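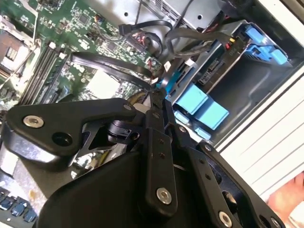
What should you do first when you open an old desktop computer? Switch it off at the wall, pull out the power cord, and hold the power button down for a few seconds before you touch anything inside.

I begin with this because my brother Gert asked me exactly this question when he brought the tower from his office in Nasthorpe. They were replacing some machines and he was allowed to take one. He wanted to know if it is worth keeping, or if he should bring it to the recycling place in Skoltidville. I said I would look. I like this kind of work very much, although I learned it only from reading and from making mistakes.

An office desktop is friendlier than people think. The parts are big, most of the plugs fit only one way, and you need one screwdriver for nearly everything. What makes beginners nervous is the cables. They go over and under each other and it is not clear which one belongs to the board and which one to the drives. My method is slow, but it works for me. I follow one cable with my eyes from end to end, and I write it in my notebook before I go to the next. The flat thin ones are usually for data. The round bundles with several colored wires bring the power.

I also look for letters and numbers on the plugs. The factory puts them there for its own workers, but they help us too. If you find a P and a number, write it down together with the place where the plug goes. When you put the computer together again in November and you have forgotten everything from summer, you will be grateful to yourself.

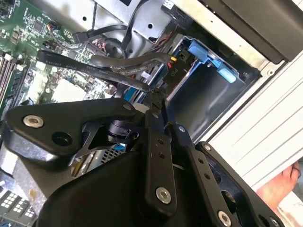

Laying the case on its side

Please do not work on a tower while it is standing. I did it for years, and every screw I dropped went to the bottom and rolled under something. Put the case down flat with the open side up. Now the board is like a page in front of you, and a screw that falls usually stays where you can see it.

With the case lying down, this one is easy to read. The green board is in the middle, the power supply is along the front with its label, and there are two blue carriers for the drives, side by side. I like these carriers. On the older machine that I keep at home, you press the plastic ends together and the drive comes out without tools. Gert was disappointed when he saw the processor socket, because it is empty.

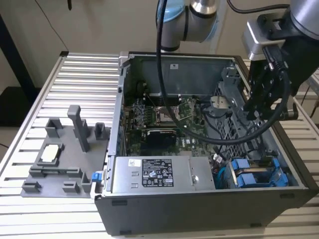
I told him this is not the end of the world. A used processor of the right kind can be cheap, and there is a small shop, Mtshali, on the main road in Sondton, where they keep a drawer of them. The man there asked me for the exact model of the board and would not sell me anything before I had it. I respect this. Gert called me back with the number in the evening, and the shop is now looking for one. The price he gave me was 75, with a tube of thermal paste included. I think it is fair.

Memory is the other question. My plan is two modules of 4 gigabytes each, which is enough for letters, browsing and the accounts that Gert's wife Fatima does at the kitchen table. She asked only that it will not be loud. I promised to put in a quiet fan — this was maybe too fast, I have not chosen it yet. 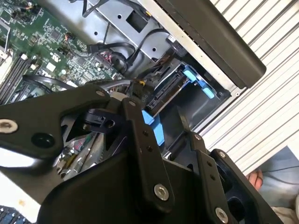 The cable side of the case, with the plug marked P10.

For the dust I use a soft paintbrush, the wide kind, and I always brush toward the outside of the case. A vacuum cleaner is too strong and can make static electricity. For the fans, hold the blades with one finger while you clean them, so they do not spin.

The small screws go into an egg carton, one hole for each part of the computer. My notebook for this machine is at 17 lines already, and 6 of them are only cables. When the processor arrives I will write the second part, with the paste and the cooler. If somebody knows a quiet fan that is not expensive, please leave me a comment.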